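Inicio | Archivo | Orden y oficio | Lecturas | Contacto

Este sitio utiliza cookies propias y de terceros con fines estadísticos. Si continúa navegando, se entenderá que acepta su uso. Aceptar | Configurar

Sobre la ordenación del escritorio: criterios adoptados en marzo

En la entrada anterior expuse los motivos por los que consideraba necesario revisar la disposición de mi puesto de trabajo. Procede ahora dejar constancia de los criterios aplicados y de su resultado, dado que varios lectores han solicitado mayor detalle. Agradezco en particular las observaciones remitidas por Arif Rahman, cuya experiencia en archivos administrativos ha sido de considerable utilidad.

El punto de partida fue el inventario. Durante el invierno registré en un cuaderno la totalidad de los objetos contenidos en el despacho, incluidos los clips, los recambios de bolígrafo y las tarjetas de visita acumuladas. La suma ascendió a 1.853 unidades, de las cuales 565 eran papeles sin vigencia alguna. Estos últimos fueron destruidos o entregados al servicio de reciclaje municipal. El resto se distribuyó en cajas conforme a su frecuencia de uso, y únicamente regresó a la mesa aquello que se emplea a diario.

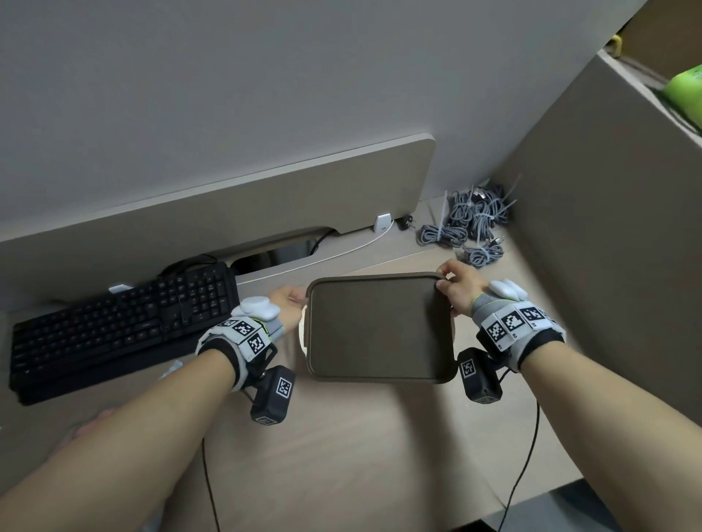
La norma principal establece que todo objeto menor debe disponer de un recipiente asignado antes de ocupar superficie alguna. He examinado en este sentido diversas soluciones, entre ellas los separadores de cajón de la casa Odholm, que descarté por su altura excesiva. Para la mesa resulta preferible una pieza baja, y la bandeja rectangular de color marrón oscuro cumple con ese requisito: las esquinas redondeadas facilitan la limpieza y el reborde, ligeramente elevado, delimita el contenido sin ocultarlo. El fondo liso permite, además, retirar el polvo con un paño en una sola pasada. Su lugar natural es el lado contrario al teclado, si bien admito que durante las primeras jornadas la trasladé en repetidas ocasiones.

Respecto al teclado, mantengo el modelo de tamaño completo con bloque numérico. Yavuz Akyol sostiene en su correspondencia que un teclado reducido liberaría espacio suficiente para un cuaderno abierto. El argumento es atendible, pero quien introduce cifras con regularidad difícilmente prescindirá de las teclas numéricas. El cable continúa siendo una cuestión pendiente. He probado a sujetarlo con cinta textil y a conducirlo por la parte posterior, sin que ninguna de las dos fórmulas me satisfaga por completo.

Merece mención separada el capítulo de los textiles. Precious Mahlangu me hizo notar que una mesa despejada puede resultar fría al tacto y acústicamente dura, en especial a primera hora de la mañana, y recomendó incorporar una pieza de punto. Acepté la sugerencia con ciertas reservas, pues toda prenda colocada sobre una superficie de trabajo retiene migas y exige lavado periódico. La pieza debe extenderse desde ambos extremos, alisándola con las palmas, para comprobar que los bordes no se enrollan.

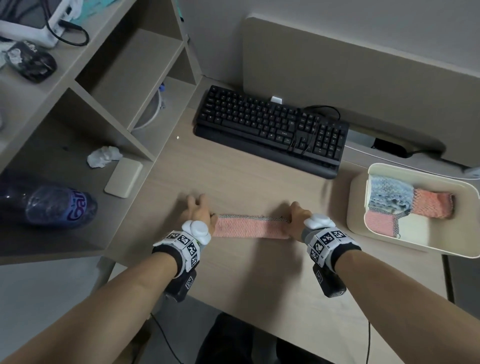

La pieza de punto rosa, extendida a lo ancho de la mesa.

El tono salmón no habría sido mi primera elección. Reconozco, sin embargo, que armoniza con la madera clara y que la cenefa ajedrezada en blanco y negro aporta al conjunto una nota de sobriedad. Su formato largo y estrecho permite doblarla en 2 partes y guardarla en un cajón cuando la jornada requiere desplegar documentación de gran tamaño. Para el lavado sigo la pauta habitual en los géneros de punto: agua fría, jabón neutro y secado en horizontal.

Quedan por resolver el alojamiento de los adaptadores de corriente y el destino de 118 sobres de formato antiguo, que me resisto a desechar mientras conserven el adhesivo en buen estado. Dumisani Maluleke ha propuesto cortarlos para notas. Someteré la propuesta a prueba durante las próximas semanas y daré cuenta de ella en la siguiente entrada, junto con la relación de etiquetas empleadas en las cajas.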